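Progress report to the Dondale small grants desk, September 21, 2020
From Kendra McIntyre, Reredach recycling corner project

Hi Augustina,

Good news first! The sorting corner is up and running, and the money you sent in July has nearly all gone where we said it would (bins, labels, a decent pair of shelves). We've spent $504 so far, which leaves $116 in the pot, and I'd love to put that toward a second set of bins for upstairs.

Plastic bottles are still the bulk of what we get. Teodor keeps the tally sheet by the door, and his total since we opened stands at 1,029 bottles, way more than I'd guessed. We went with light plastic wastebaskets in the end, the openwork kind, so people can see what's inside before they toss something in. Red means drinks bottles, and that color has caught on faster than any of the signs I printed.
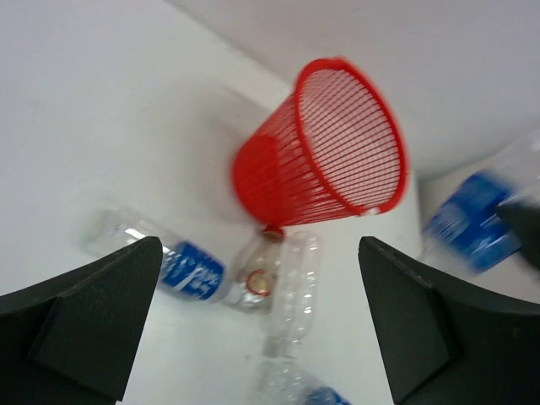

Do the caps stay on or come off?

Leave them on. Iulian checked with the Gremitz depot and they take bottles with caps and labels still attached, so long as they're empty.

I've redone the poster to say so, in much bigger letters this time. Still on my list: a lid for the paper bin, and a pickup day that doesn't clash with Alina's deliveries (we're going back and forth on that one). I'll send you the receipts as soon as I've scanned the last two.

Thanks again,
Kendra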